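Workshop Tips: Getting Two-Arm Pick-Up Software to Behave on a Small Bench

I've been meaning to write this page since May, when Heledd Watkins and I moved our two-arm setup from the old desk to the bench and found that half of what we thought we knew had to be learned again. Most of what follows is about software, with a little housekeeping thrown in, and you can try any of it in an afternoon with a pot of tea beside you (well away from the arms, please).

Start your planner slow and leave it slow

Our planner is called Pedow, and like most of them it has a speed setting that begs to be turned up. Leave it at the low end for the first week. When a path goes wrong at low speed you have time to see why, and you'll learn far more from one slow, silly path than from a whole evening of fast ones. When you do raise it, go one notch at a time and run the same job again before you touch anything else.

Give each arm its own patch of table

If you have two arms, draw an invisible line down the table in the planner and tell each arm which side belongs to it. Then make a shared strip in the middle, and let only one arm at a time ask for it. We had ours set up as a simple "please may I" system, where the first arm to ask gets the strip and the other one waits. It's a bit slower than letting the planner sort out both arms together, but it's so much easier to follow when you're reading the log afterward!

Do remember that the elbow needs room too. I spent a whole Sunday wondering why the planner refused a perfectly good reach, and it was the elbow crossing the line while the gripper stayed politely at home.

Tell the planner about your cables

The model of the arm that comes with the software is usually just the arm, with no cables on it at all. Add a few fat, soft shapes along the links where your cables hang out, and make them bigger than you think you need. A loop that sits neatly when the arm is folded can swing a surprising way once the wrist turns over. Check it at both ends of the wrist's travel, and save that version of the model under a new name so an update doesn't wipe it out.

Keep your log files short and named like a human named them

We keep the last 1000 runs and let the older ones go. At one point we had 4000 of them, all called "test" with a number after it, and finding anything was hopeless. Now each one gets the job, the object and one plain word for how it went: fine, slip, miss, bump. Afiq Khoo wrote us a little tool called Herkeo that sorts them by that last word, and I use it more than anything else on the computer.

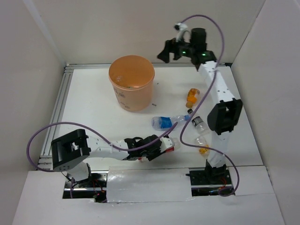 Clear bottles are the hardest thing we ask our vision software to find, and I'd save them until it can manage a plain solid cup every time. The trouble is that it wants to see an edge, and clear plastic on a white table hardly gives it one. What helps is to let it look for the parts that do show up, so the blue label around the middle of the water bottle lying on its side is a much better target than the bottle itself, and a black cap is handy for working out which end is which. Teach it labels first, caps second, and have it guess the rest of the shape from those two. An open-topped container like the orange-peach one is kinder, but mark its rim and its inside as separate things in your labels, or the planner may treat the whole lot as one solid lump and never reach in.

Set a limit on second tries

When a grasp fails, the software will happily try again forever if you let it. We stop ours at 4. After 2 misses it has to back away and take a fresh look before going in again, and that one change did more for us than a month of fiddling with grip settings.

Write down the one thing you changed

Keep a paper notebook by the keyboard and put one line in it for every change, with the old value next to the new one. Heledd uses pencil and I use whatever pen still works. If you have changed three settings and the arms are suddenly behaving nicely, put two of them back and see which one did it.

Last updated 25/08/2026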